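Open Day at Gondham Summer Camp – quick notes before I forget everything
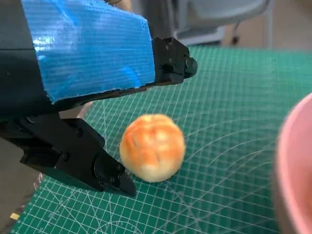 Blue tape, black gripper fingers, plenty of screws.

Got there Friday a little after ten, January, freezing. Weird time to tour a summer camp but that's when they do it, enrollment closes early and the popular weeks go fast. Two of us parents from our school plus kids in the back seat. Parking is the ball field. Bring boots, I didn't.

Check-in was in the dining hall. Name tags, cocoa, a map that has the waterfront on the wrong side. Camp director is Oliwia Borkowska, in her second year. Short talk, thank goodness. Over 400 kids across the whole summer, ages eight to fifteen, one-week or two-week stays. Phones get handed in at drop off and you get them back at pickup, no exceptions. My daughter went very quiet at that part.

Then cabins. Bunks, hooks, one shelf per kid, heaters that only work in the newer row. Bathrooms are a walk. Ask for the Clavusus row if your kid gets up at night, it's closest. The older cabins smell like cedar and old sneakers, same as when I was a camper someplace else.

Program stuff – this is what I came for. Mornings you pick a track and stay with it, afternoons everybody mixes. Tracks this year are canoeing, theater, cooking, woods skills and a workshop track. Venkatesh Nadar runs the workshop one, talked fast, clearly loves it, kids were hanging on every word. Max group is small so put it first on the form if you want it. Canoe trips are overnight for the twelves and up, out to Daza Island and back. You need to pass the swim test on day one. They do let kids retake it.

Food: we got the real camp lunch, chili and cornbread. Fine. Good, even. Allergy table is separate and the cook came out and talked to the other mom for a long time about nuts, wich I appreciated.

Nurse is Josefina Durán. On site day and night. All meds in original bottles, labeled, handed to her and not packed in the duffel. She said it twice so I'm writing it down.

Cost. Two-week session is $3000, bus included. Ouch. There is a sibling discount and a payment plan but you have to email and ask, it is not on the form. Financial aid deadline is before the regular one, I missed the exact day, check with the office.

Didn't see the horse barn, trail was iced over. Didn't get a straight answer on laundry for the one-weekers either. Will email.

We left at two. Kid wants theater now, wanted canoes in the car on the way up. Forms are on the kitchen counter, anybody who wants to share a ride to the bus stop in June let me konw.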